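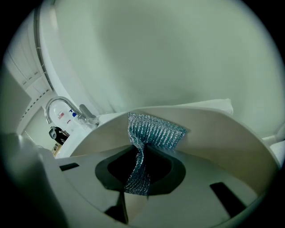

Anneliese Ackermann wrote to us that she had given up on string floss years ago, bought the Marnavel after her last cleaning, and now does her back teeth every night without a mirror. "My bridge used to trap everything," she added. "Seeds were the worst. I keep the machine next to the kettle so I see it and use it."

Marnavel Countertop Water Flosser
Made by Tondbridge
Color: white or sea gray
In stock

Overview

The Marnavel is a plug-in water flosser with a lift-off tank, a coiled hose and a slim handle that weighs very little in the hand. You fill the tank with lukewarm water, lean over the sink, and guide a thin pulsing stream along the gumline and between your teeth. It has five pressure settings, and the lowest one is properly gentle (we have tried plenty of flossers where "low" still made us jump!).

We started selling it last August and it has quickly become the one we hand to people when they come in asking where to start. It suits bridges, crowns, braces and permanent retainers, all those places where string is a fiddle. It is also just a nice thing to use. The pump hums more than it rattles, the tank comes off with one hand, and the dial has a click you can feel when your eyes are shut.

What you get

Base unit with built-in pump
Tank with hinged lid
Handle and coiled hose
Two standard tips, one with a blue ring and one with a green ring
One brush tip for braces
One soft rubber tip for the gumline
Tip storage under the lid
Printed guide

Tank and running time

A full tank runs for 80 seconds on setting 3, which is where most people end up. Turn it down to 1 or 2 and you get longer. Turn it up to 5 and you will be refilling sooner, though hardly anyone needs 5 all the way around. I use 3 for the front and drop to 2 behind the lower teeth, where my gums have always been touchy.

The mouth of the tank is wide enough for a hand, so you can wipe the inside with a cloth. That was the first thing I checked. My old flosser had a narrow neck and a corner at the bottom I could never reach, and I was forever poking at it with a bottle brush.

Pressure settings

1 — for the first week, for sore gums, and for kids who are trying it with a parent
2 — gentle daily use
3 — regular daily use
4 — firmer, good around brackets and wires
5 — the strongest stream, best for people who have used a water flosser before

You can change the setting while the stream is running. There is a pause button on the handle too, and it stops the water right away, so you can turn your head or answer somebody without spraying the wall.

The tips

Standard tip: A plain narrow jet. Hold it at a right angle to the tooth and follow the gumline, stopping briefly at each gap.

Brush tip: Has a ring of short bristles around the jet. Ashraful Marikar, who has two teenagers in braces, told us they went through a fight about flossing every evening until this tip showed up. Now they argue about who goes first. Press lightly and let the bristles sit against the bracket.

Rubber tip: Soft and tapered, for use at settings 1 and 2 only. If your dentist or hygienist has measured pockets around your gums, ask them to show you how to use this one before you try it at home.

The colored rings are there so two people can share the base and keep their tips apart. Extra rings in yellow and violet come with the Treltden family pack, sold separately. Replace every tip after three months, or sooner if it looks bent or frayed.

How to use it the first time

Expect a bit of a mess! Everybody gets water on the mirror the first time, and it really does get better after a few evenings.

Fill the tank and press it down firmly until it seats. Click in a tip. Set the dial to 1. Lean well over the sink and put the tip in your mouth before you switch on. Close your lips just enough to stop the splashing and let the water fall out of your mouth as you go. Start at the back on one side and work your way around, outside first, then inside. Switch off before you take the tip out.

Use lukewarm water. Very cold water can be a shock if your teeth are sensitive, and hot water is bad for the pump. You can add a capful of alcohol-free mouthwash if you like the taste, but run plain water through afterward. Please don't add salt, baking soda, oils or bleach to the tank.

A little pink in the sink is common in the first days if you haven't been cleaning between your teeth. If it keeps up past two weeks, or if anything hurts, call your dentist.

Where it fits

The base is narrow enough for a small bathroom shelf and has rubber feet that hold well on tile and glass. The power cord is 48 inches long. Measure the distance to your outlet before ordering, and plug it straight into the wall. The hose stretches comfortably to the far side of a normal sink and pulls itself back into shape when you hang up the handle.

There is a cord wrap underneath, handy if you put the flosser away in a cabinet between uses. For travel I'd look at the Henao instead, our small cordless model. It has a smaller tank and three settings, and it goes in a wash bag. Plenty of people own both.

Cleaning and care

Empty the tank after each use and leave the lid open overnight. Run the pump for a few seconds with the tank off to clear the hose.

Once a week, take the tank off and wash it by hand with a drop of dish soap. The tank and lid can go on the top rack of the dishwasher. The base, handle and hose can't.

Once a month — more often if your water is hard — mix one part white vinegar with two parts warm water, run half of it through on setting 2, then leave the rest standing for twenty minutes before running it out. Follow with a full tank of plain water. If the stream feels weaker than it used to, this nearly always brings it back. Check the small screen at the bottom of the tank as well, where flakes of limescale like to collect.

Wipe the outside with a damp cloth. Skip scouring powders, which dull the finish.

Questions we get a lot

Does it replace brushing?
No. Brush twice a day as you always have. The flosser is for the spaces between.

Before or after brushing?
Either works. I like it before, and then I brush with fluoride toothpaste and don't rinse.

Can I use it with implants?
Many people do, on a low setting. Ask the office that placed them, especially if the work is recent.

I just had a tooth out. When can I start?
Wait until your dentist says so. A water stream can disturb the spot while it heals.

Is it loud?
You can hear it through a closed door, but you can have it on while somebody sleeps down the hall. Henrike Voß uses hers at five in the morning before her shift and has had no complaints.

Do tips from other brands fit?
We have tried several and the fit was loose. Stick with Marnavel tips. They also fit the Henao.

From people who own one

"My hygienist asked what I'd changed. I was so pleased I told everyone at work." — Karim Kettani

"Wish the hose were a touch longer. Otherwise I love it, and the dial is easy on my stiff fingers." — Ilse Vogler

Ilse, we passed the hose comment on to Tondbridge. A longer one is in testing and will fit the current handle, so nobody will need to buy a whole new unit.

Returns and warranty

Try it at home for 60 days. If you don't get along with it, send back the base, tank, handle and hose, and we'll refund what you paid for the unit. Used tips can't be returned, so please throw those out before you pack the box. The pump and base are covered for two years and the hose for one. Keep your order email, as it counts as your receipt.

If something leaks, look first at the seal under the tank. It can fold over when the tank goes on at an angle, and pressing it flat with a fingertip usually takes care of it. If that doesn't help, write to us with a short note on where the water is coming from and we'll send a new seal free of charge.

Goes well with

Marnavel standard tips, pack of four
Marnavel brush tips, pack of two
Treltden family pack with colored rings
Replacement tank seal
Henao cordless flosser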